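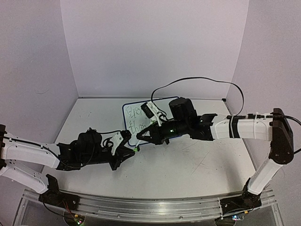
Dernière mise à jour de la page : 27 janvier 2020

Qui sommes-nous ?

Bonjour et bienvenue chez Sondau ! Moi c'est Kumiko Nomura, et si vous m'avez déjà appelée pour une histoire de feutre qui ne s'efface plus, on se connaît un peu. Je vends des petits tableaux blancs, de ceux qu'on pose à plat sur la table, avec un fin liseré bleu foncé tout autour (j'y tiens, à ce bleu, on m'a proposé du gris et j'ai dit non). Et puis tout ce qui va avec : feutres, chiffons, brossettes, pochettes de rangement.

L'idée m'est venue quand je donnais des cours de calcul à la maison. J'avais un grand tableau au mur et les enfants détestaient se lever pour y aller. Un jour j'ai mis une petite ardoise blanche au milieu de la table, entre deux élèves, et là ils se sont mis à écrire en même temps, à barrer, à gribouiller dans les coins... J'en ai racheté 6 le lendemain, puis j'ai cherché mieux, puis j'ai fini par ouvrir boutique. C'était il y a huit ans, déjà !

Selim Kahraman m'a rejointe un mois de juillet, pour un remplacement, et il n'est jamais reparti. C'est lui qui prépare les commandes et qui essaie les feutres. Tous les feutres ! Il trace une ligne, il laisse sécher toute la nuit, il efface à sec, et ce qui laisse un fantôme ne rentre pas au catalogue. Le vert nous a donné beaucoup de mal, on a changé deux fois de fournisseur avant d'adopter la gamme Clonley.

Aujourd'hui on livre plus de 20 écoles, des orthophonistes, une chorale, et pas mal de familles qui s'en servent pour la liste de courses. Le modèle Tellham reste celui qu'on nous demande le plus, il tient dans un cartable sans qu'on ait à forcer. Pour les classes, on fait des lots de 18, avec les chiffons compris.

Un petit conseil en passant : rangez vos feutres couchés, bouchon bien enfoncé, et évitez l'éponge qui gratte. Si le mal est fait, écrivez-nous quand même, on a quelques astuces.

Pour un devis ou un échantillon, le formulaire est dans la rubrique Contact. Je réponds le matin, Selim plutôt l'après-midi. À bientôt !

Kumiko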